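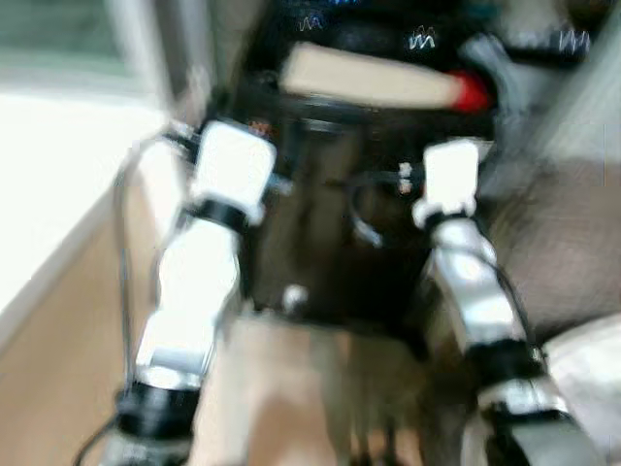

How a Robot Helper Is Built in a Shared Workshop

The Tellusville Shared Workshop is a place where neighbors come to build things together. Members share the tools, the benches and the cost of the electricity. One of the projects under way is a robot with two arms, named Flitulex. This page has been prepared for young visitors who wish to know how such a robot is put together.

Why does it have two arms?

Try to open a jar with one hand. It is difficult, as the jar turns along with the lid. A second hand holds the jar still. A robot has the same problem, and for this reason the members chose to give Flitulex a left arm and a right arm.

What are the parts of an arm?

A robot arm is made of stiff pieces joined together, much like the bones in your own arm. The places where the pieces meet are called joints. On this robot, black bands mark joints between the shiny silver parts. Inside each joint is a motor – a machine that turns when electricity passes through it.

Cables run along the outside of the arms. When members fit a cable, they leave some slack, so that the arm can bend without pulling it tight.

What is a gripper?

A gripper is the robot's hand. Each one sits at the end of an arm, in a white, boxy case. The fingers are black. They have no fingernails and no knuckles, and they move in only one way: they come together, and they move apart.

Learning to grip gently is slow work. Manju Ahuja, who leads the project, keeps a notebook of every practice grip. By March it held 800 of them.

How does the robot see what it is holding?

A small camera near the gripper looks out past the fingers. It gives the robot a close view of whatever lies between them. When the arm moves quickly, the picture becomes smeared, just as the trees do when you look out of the side window of a car. Lights turn into bright streaks.

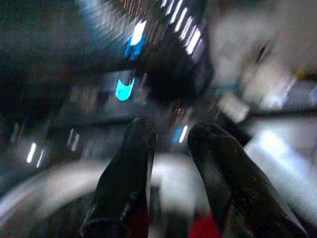

Two black gripper fingers, as seen by the camera at the gripper.

Moving more slowly gives a clearer picture. Csenge Oláh, who writes the instructions for the arms, is testing different speeds.

Words to know

Joint: a place where two parts meet and can move.
Motor: a machine that uses electricity to make things turn.
Gripper: the part of a robot that holds objects.
Program: a list of instructions that a robot follows.

Visiting the workshop

Children aged 14 and under must be accompanied by an adult. Visitors are asked to remain behind the yellow line while the arms are switched on. The next open day is 1st December, and there are 27 places. Please ask an adult to reserve one at the front desk.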